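Last updated March 2024

# Folding and putting away small cloths

These notes cover the cloths that pile up in most houses: tea towels, dusters, napkins, hand towels and the odd square of fabric kept for polishing. They started as a sheet pinned inside the airing cupboard door and have grown a bit since.

## Before you fold

Clear a flat surface that is bigger than the cloth when it is opened out. A kitchen table is fine. A dark top makes it easier to see the edges of a pale cloth, and the other way round. Beds are too soft. The cloth sinks in the middle and the corners never meet.

Check that the cloth is fully dry, including the hem. The hem is two or three layers thick and stays damp long after the middle feels ready. Press it between finger and thumb for a few seconds. If it feels cool, hang it up again.

Shake each cloth once by two corners, then lay it down and smooth it from the middle outwards with the flat of your hand. This takes out most of the creases, and thin cotton will rarely need the iron after it.

Labels can come off. Cut the stitches with small scissors and pull the threads from the back.

## The basic fold

1. Lay the cloth flat with the long side towards you.
2. Bring the far edge to the near edge and line up the corners.
3. Smooth it again.
4. Fold one short end in by a third.
5. Fold the other short end over the top.
6. Turn the whole thing over so the loose edge is underneath.

Hold the fold you have already made with one hand while the other brings the next edge across. If you use both hands to carry the edge, the first fold creeps and you end up with a wedge.

Square cloths can be folded in half twice and left at that. For a shallow drawer, fold them once more and stand them on edge.

Cloths that have been through the tumble dryer a lot go out of square. Don't chase the corners. Match the longest edges, let the short ones fall where they like and tuck any extra inside. A rough rectangle stacks well enough.

## What to put them in

An open basket with holes in the sides is better than a lidded box for cloths in daily use. Air gets through and you can see when it is getting low. Plastic ones can be rinsed in the bath. I have two of the white Ferent ones, bought in November, and the only complaint is that the rims are sharp where the moulding was trimmed. A nail file sorted that.

Don't pack the basket tight. If you have to pull to get a cloth out, the rest come with it.

Put the thickest cloths at the bottom and the thin ones on top. Anything with a rough texture should go somewhere else, as it will snag loose weaves. Microfibre is the worst for this and picks up lint from cotton as well.

## Sorting by colour

We use colour to keep kitchen cloths away from bathroom ones. Pink is for surfaces, beige for drying up, dark ones for floors and shoes. It doesn't matter what you choose as long as everyone in the house knows it. Write it on a card and put it in the front of the basket for the first few weeks.

Wash new bright cloths alone for the first two washes. Strong magenta and red give off the most dye. A cloth that has already picked up a tint can go into the floor pile.

## Napkins and table linen

Marlene Meireles, who used to do the linen for a guest house with 54 covers, sent me a note after reading an earlier version of this page. She folds napkins in thirds lengthways and then in half, and never presses the last fold with the iron. A pressed fold wears through at the same place every time. She also turns her stack over once a month so that the bottom ones get used.

Tablecloths are better rolled on a cardboard tube. A tube from a roll of wrapping paper will do for a small one if you cover it with tissue first.

## Keeping the instructions

Washing instructions get lost once the labels have been cut off. Mine go in a folder, one for cottons and one for everything else, kept upright in a slotted desk organiser. Write what the cloth is on each slip, or you'll have a folder of tiny symbols and no idea what they belong to.

The same organiser will take ironing transfers, paper patterns for mending and the spare needles if you leave them in their packet.

## Cloths past their best

Cut worn tea towels into quarters and keep them for oil, paint and shoe polish. Run a zigzag stitch round the edge if your machine has one. Pinking shears will do if it hasn't.

Anything with more hole than cloth goes in the textile bank. Ours in Rastport takes clean rags in tied bags, and the sign asks for them to be kept separate from clothes. Check the sign on yours before you drop anything in.
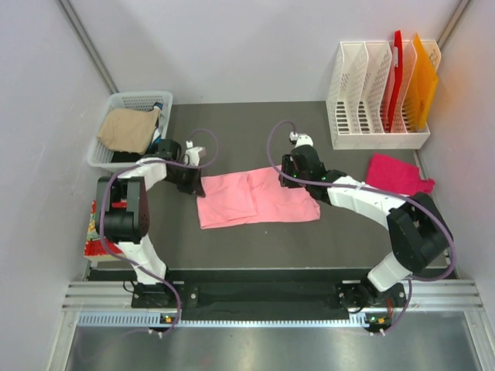

Rags that have had linseed oil on them are a separate matter. They can heat up by themselves when bunched together, so open them out flat outdoors, well away from anything that burns, and leave them until they are stiff and dry. Don't put them in the textile bank. Ask the council how they want them thrown away.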